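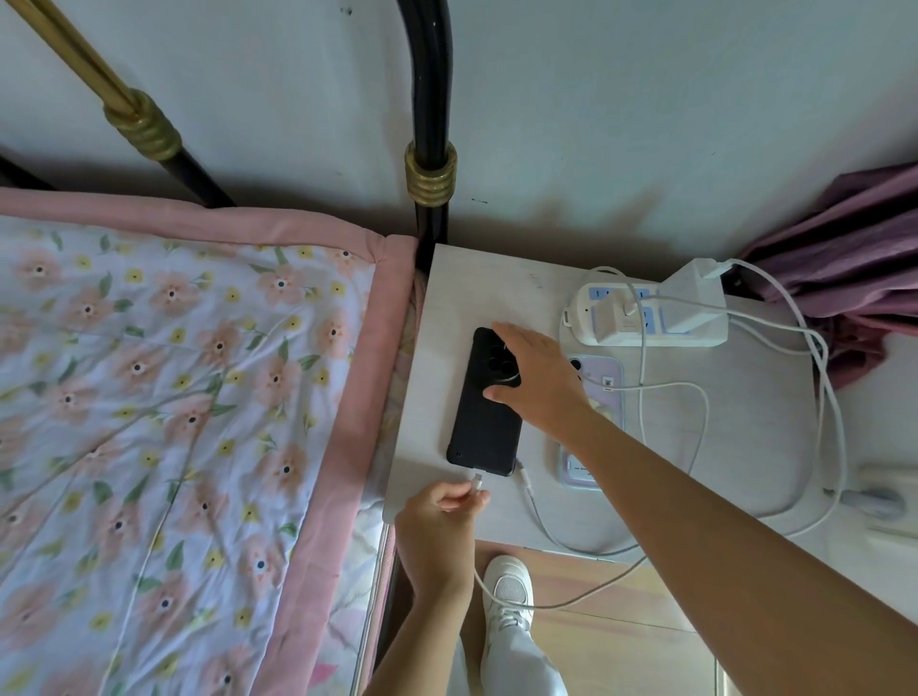 March 5, 2019

Week four of the Levitz robotics course, and I have become a person who films herself doing chores. For credit.

The assignment sounded easy in February. Each group picks one dull household job, records it over and over from head height, and labels every clip so that the arm in the lab (its name is Rirnard, don't ask me, I voted against it) has something to learn from. The other groups grabbed folding towels and stacking cups. We got charging a phone. I said "how hard can it be" out loud, in front of witnesses.

So far I have 74 usable clips. The target is 414. You do the math, I've been avoiding it.

Things I now have opinions on: which hand holds the phone still, how long a pause counts as a pause, and whether "align connector" and "insert connector" are two steps or one. Our group argued over that last one for an entire lunch. Two steps won. This means going back through everything I'd already labeled, all 1,649 lines of it, and I voted for that one, so I can't even complain properly.

The labeling tool is called Kistano and it logs you out after 13 minutes if you stop clicking. I think of it as a very strict roommate.

Meanwhile Rirnard had his first try at it on the bench and pushed the plug into the table with total confidence - I've done the same thing in the dark plenty of times, so I gave him a pass. The rubric did not.

Next check-in is in two weeks. I still owe the group 340 clips and a paragraph on "lessons learned."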